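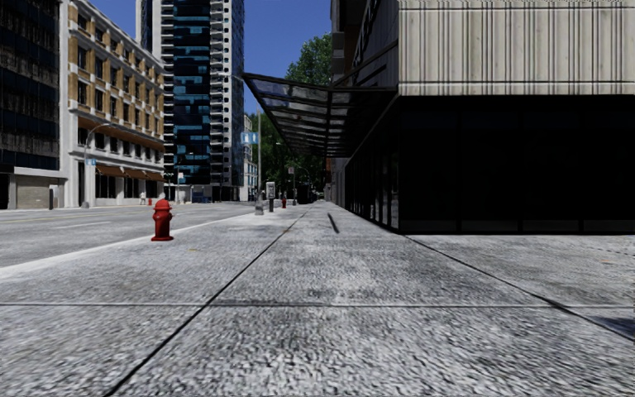
Grondlow Finds Its Sidewalks, Will Now Charge for Them

Grondlow has voted to let cafes put tables on the sidewalk, six years after the cafes started doing it anyway.

The new permit costs $117 a season and takes effect in July. Owners must submit a drawing of each table, to scale, and promise to leave room for walkers, strollers and what the rules call "persons standing in groups."
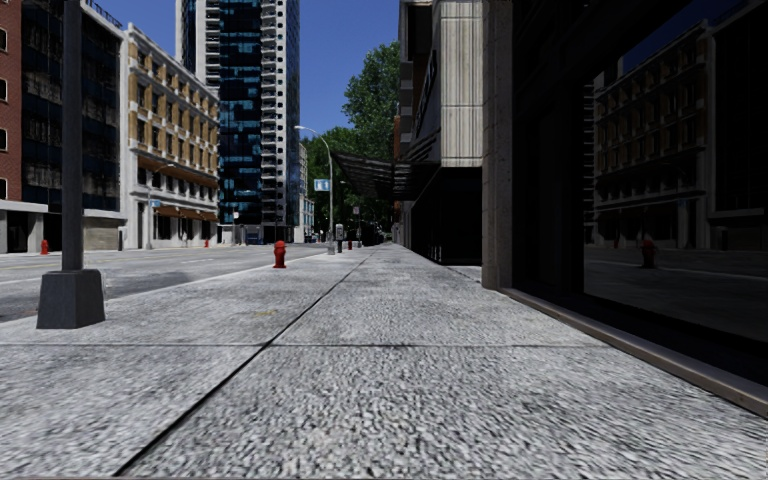

Wide concrete sidewalk beside the road, with a metal pole near the curb.

The city got 417 written comments on the plan. Roughly half were about parking, which the plan does not mention. Several dealt with pigeons — a subject the city says it will take up separately.

Navitz, the bakery that has had two benches out front for years, said it would apply. Kobori, the noodle shop next door, said it already had, and was told the form was not ready.
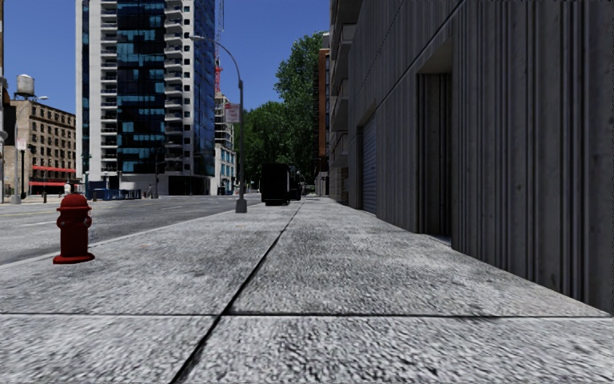

Umbrellas are allowed if they are a single color. Heaters are not, at least until the fire code is rewritten. Neighboring Rostby passed a similar rule last year and has so far issued 3 permits, one of them to itself.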